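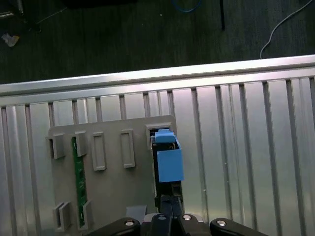

Employee Resources > Automation > Assembly Cells at Nidport

Frequently Asked Questions: Robot Arms in the Assembly Department

Reading time: 3 minutes

Kovetent is moving part of the fixture and holder assembly work at the Nidport site to robot arms. The answers below apply to all assembly, inspection, and maintenance employees on both shifts. Questions about pay grades are handled separately by Human Resources.

Which tasks are being moved to the arms?

The first tasks are repetitive placement steps. The arm grips a part, brings it to the gray mounting plate, and seats it. Work on wiring harnesses, rework, and all customer returns stay with assembly staff. Orders for Palesari will continue to be built entirely by hand until the current contract ends.

Will any positions be eliminated?

No position in the department will be eliminated as a result of this change. The 16 employees now assigned to manual placement will keep their pay and seniority. Some will become cell operators, and others will transfer to inspection or kitting. Preferences may be submitted through the shift office until the end of September.

What does a cell operator do?

The operator loads parts, starts each run, checks seating, and records faults. One operator is responsible for one cell. Operators are not expected to write programs, although they may be asked to correct a taught position under the direction of a technician.
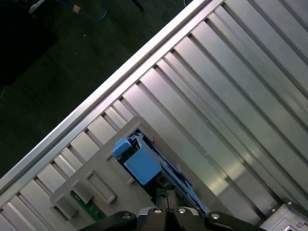
The operator also decides whether a part that has been placed at an angle should be reseated or set aside. This judgment was part of the manual job and remains part of the new one.

What training is required?

Operator training takes 14 hours and is provided during paid time by Dierckx, the integrator for this project. It covers safe entry to the cell, the teach pendant, gripper care, and fault reporting. Employees who do not pass the practical check may repeat it once without a waiting period.

Has the daily target changed?

The target for each cell is 200 placements per shift. It applies to the cell and will not be used in individual performance reviews. Stops for cleaning, part shortages, or technical faults are recorded against the equipment.

Who is allowed to stop the arm?

Any employee may stop the arm at any time. The red emergency stop button is on the teach pendant. An employee who uses it in good faith will not be asked to justify the decision, but the stop must be entered in the cell log before the arm is restarted.

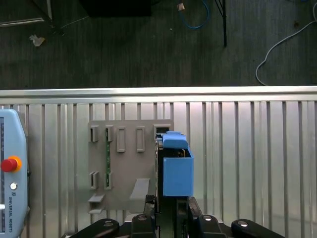
Only a trained operator or technician may restart a cell after an emergency stop. If the same fault occurs 3 times in one shift, the cell must remain stopped until maintenance has released it.

Are operators being recorded?

The camera at the gripper is used to review how parts are placed. It is not used for timekeeping or discipline. Requests to view stored pictures should be made in writing to the site office.

May I return to manual assembly?

Yes. An operator may request a transfer back to manual work after completing one full rotation. Requests are granted in order of seniority as places become available.

Contact: Nidport Site Office, Assembly Department | © Kovetent | Back to top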